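Slide 4. Small tables: what stays, what moves

Open with the side table. Ask the room where they would put a remote in their own units before going on. Allow 30 seconds.
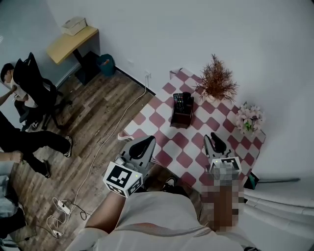
Jarville, October

Talk notes, Mereana Ruawai, property standards

Point to the remote holder first. It sits near the center of the table, upright, with the remote standing in it. A guest finds it without lifting anything. Our old standard had the remote lying flat, and we logged up to 200 calls a year asking where it was.

Artificial plant at the back edge, flowers near the right corner. Tall things go toward the wall — the reach across the front stays clear. Dust the foliage with a dry brush. Do not spray it.

Tablecloth: the check is laid on the diagonal. Small items left at the edge of the cloth get moved in or put away. Stock code for the Goodwin cloth is 1221. Read it twice, people write it down.

Pause for questions. If someone asks about glass tops, defer to the Jusley handout.

Next, windows and seating. Vertical blinds are checked from a standing position and again from a chair. Glare from ceiling lights shows up on white slats, so check with the lights on. High-backed mesh chairs: vacuum the mesh, wipe the headrest. 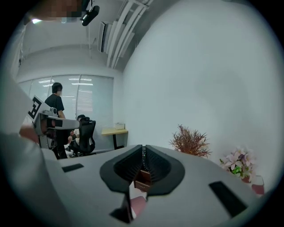 White vertical blinds across the back wall, black mesh chair in front.

Skip the cord section if running over. Go to slide 5.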